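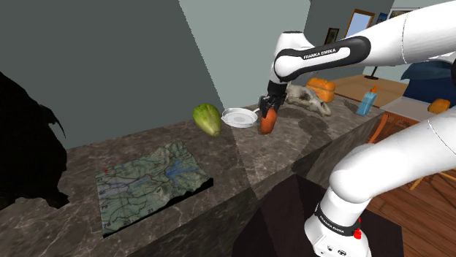
One carrot, one small white pan.

Allotment thread, then. The carrots are on plot 24 at Tarberg, where the soil is mostly stones with a bit of clay to hold them together.

I grow two sorts, Nandel and Ero. Nandel comes up straight. Ero comes up looking like a pair of trousers.

Sowed both in May. Thinned them in June, which is when every carrot fly in the district gets the invitation.

Marlies Ruchti on the next plot says to thin in the evening and water straight after. She also says to talk to them. I've done the watering.

The packet of Nandel promised 302 seeds. I'm taking that on trust.

Fleece went on late. It keeps out the fly, the rain, and me, once I've pegged it down properly and left the hoe underneath.

Slugs don't care for carrots much, they say. Slugs ate the whole first row at the seedling stage and moved on to the Jia lettuces for afters.

The allotment society dates from 1903 and so, I believe, does the tap. Filling one can takes long enough to hear all about Marlies's beans.

Next sowing goes in the old bath. Sieved soil, no stones, Nandel only. Ero has had its chance.

Anyone want some Ero seed?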